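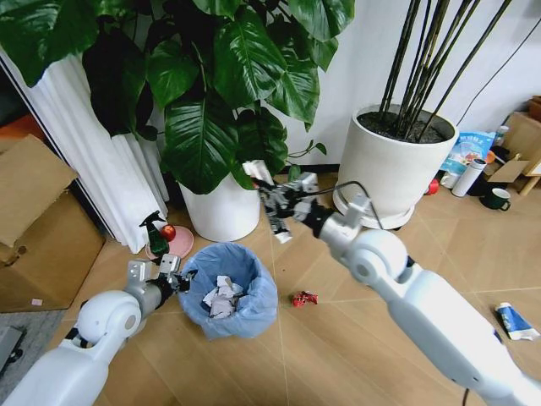 Teleop demos: picking up floor litter with two arms

Quick notes for anyone recording on the Flenar setup. Written fast between sessions, will tidy later. Assumes the leaders are already paired and you've done the safety sheet.

Task: paper and wrappers off the floor, into the bin. Everything else stays where it is. Mugs, bottles, tubes, fruit – not trash, don't touch. The policy has to learn what to leave alone, so we want those things on the floor in most takes.

Before you start

Bin in the middle, reachable by both grippers. Line it with a bag and fold the rim right over the outside. A rim that stands up catches the fingers and you lose the take.

Crumple the paper yourself. Fist-sized balls. Flat sheets are a separate task (see Yamuna's page).

Put at least one piece near something awkward. Plant pot, planter wheels, edge of a mat. Open floor only = useless data, we have plenty.

Zero both arms. Check cable slack at the wrists, turn each wrist all the way both ways by hand. If a loop goes tight, re-clip.

Recording

1. Foot pedal down, wait for the tone. Hold still for a beat.

2. Pick which arm before you move. Closest gripper takes the piece. No swapping halfway.

3. Come in from above, fingers open wider than you think. Paper squashes, so you can be sloppy sideways but not in height. Hit the floor and the arm faults.

4. Close slow. Stop when the ball dents. Full squeeze makes it pop out.

5. Lift straight up first, THEN across. Dragging it sideways past a pot teaches the robot to drag. Jihad had to throw out 90 takes over this in August.

6. Keep the other arm parked off to its side of the bin. Not over it. If both want the bin, one waits.

7. Over the bin, lower a little, open, pause, back off. The pause matters – without it the model lets go early.

8. Next piece. Small wrappers last, they're the hard ones. Pinch with the fingertips only and go for a raised corner.

9. Pedal up when the floor is clear of trash and both arms are home.

Leaves

Big leaves will get in the way of the head camera and sometimes the arm. Brushing one is fine, keep going. Hooking one is not. Stop, open, back out teh way you came, carry on recording. Recoveries are good data, just tag them "recover" in Pluvolum afterwards.

Missed a grasp? Same thing. Try again, up to twice. After that scrap it.

How many

Target is 200 good takes per layout. We're at 228 on the first one, so stop adding to that. A take that runs over nearly 11 minutes gets split at upload, avoid.

Move stuff between takes. Bin a hand's width, litter anywhere, swap a bottle for a mug whatever. Leave the big plants, too heavy and you'l be there all day.

Problems

Gripper lags behind your hand – restart the leader, not the robot.

Arm shakes when stretched out – you're at the reach limit. Move the base closer.

Paper sticks to one finger – open all the way, tiny wrist roll, wait. Don't shake it.

Faults go in the Oserau sheet with the take number.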